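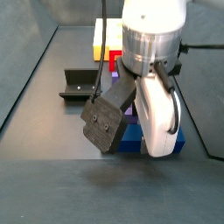
Figure 3. The arm over a stack of coloured blocks in the Piltum cell, seen from the fixed camera. A black U-shaped bracket lies on the table to the left of the stack.

4.2 Gathering the examples

All examples were gathered in one grey-walled cell by people steering the arm by hand controller. We had planned to use the scripted routine from our earlier Drullska work, which builds the same tower very neatly and in the same way every time. A learner trained on it became an expert in that tower. Human operators are slower and they dither, and the dithering proved worth having.

Each session ran for 90 minutes, after which the quality of the driving fell off faster than the operators' opinion of it. An episode began with the arm raised and ended when the operator pressed the pedal, or when the operator remembered that there was a pedal. We trimmed the idle time at the end of each recording and left the pauses in the middle alone, as many of them come just before a change of approach.

The final set holds 1,000 episodes, shared among 5 stacking tasks. A further 19 were set aside. Most of these were lost to a clock fault that put the joint readings out of step with the video; the others show an operator attempting a task from the wrong instruction card, with great skill. We did not drop episodes for clumsiness. Fumbled grasps and toppled stacks were kept, together with whatever the operator did next, and were marked so that they can be left out by readers with higher standards.

Choosing where to put the camera took longer than we care to report. The view in Figure 3 shows the blocks at a useful size, but the gripper hides part of the stack, including some of the long dark blue block at the base. Loose-hanging cables cross the view as well. An early model paid close attention to the cables, having found that their sway told it a good deal about where the arm was heading. We answered this by masking random patches of the picture during training, and the habit faded.

Labels were added afterwards with Nutell, our in-house marking tool, by two people working apart. They agreed readily on when a block had been picked up and far less readily on when it had been put down. We settled on the first moment at which the fingers no longer touch it. The Chevalier baseline in Section 5 was retrained with the same rule, so any unfairness is at least evenly spread.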